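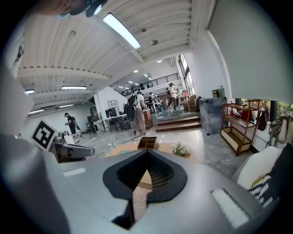
The main floor at Okeo, seen over the top of one of the hand-held grippers, marker to the left.

I signed up for the Okeo open day in May for the software, which puts me in a minority. Most of the group had come for the hardware and the sandwiches. There were 16 of us on the list and the sandwiches had been planned for fewer.

The building is a pleasant surprise if your idea of a robotics lab is a basement. Shiny marble-patterned tile, a mezzanine with a black railing, plants, an armchair nicer than anything I own. People walk about with backpack rigs on and after ten minutes you stop looking up.

First stop was the pose tracking. The square black-and-white marker on the gripper is used as a check on calibration: the tracker estimates where the tool is from visual features and inertial data, and the marker sits at a known offset from the camera, so if its corners wander in the image, somebody's bracket has been bumped. Our guide said they used to find this out after training. Now a script called Bakker reads the first 2 seconds of every recording and refuses the file if the corners are off. It refuses quite a lot of files. There is a chart of this by the coffee machine, and I gather it is not popular.

I asked about shiny floors, having lost a summer of my own to one. They mask reflections before feature matching, and when that fails the planner gets a pose with a large covariance and is supposed to slow down. "Supposed to" was the guide's wording.

Second stop was Irano, their replay tool, and for me the best part of the day. You scrub through a recording and the finger width, the tool pose and the policy's predicted next moves scroll along underneath. Where prediction and human disagree the track turns orange. We watched one clip of a cup being put on a shelf that was orange from end to end - the human had simply gone around the other side of a chair. Nothing wrong with either route. The metric counts it as an error anyway, and they have an open ticket about that, number 595. I asked how old it was and we moved along.

The library holds over 3000 clips, all tagged by hand, with four spellings of "drawer".

Last came the controller talk, upstairs, where the projector would not speak to the laptop. What I got from it: the policy outputs short chunks of motion, a separate loop blends each chunk into the last, and most of the jerkiness people blame on learning comes from that blending. They had a plot with the delay compensation off and on. I would have liked to see the arm do it too, but the demo slot had gone to Rakoleo, the scheduling dashboard, which is a calendar.

Practical notes: parking is behind the building, the side door sticks, and you should ask for Irano early because the queue gets long after lunch. Slides were promised by email. I have the sign-up confirmation so far, two copies of it.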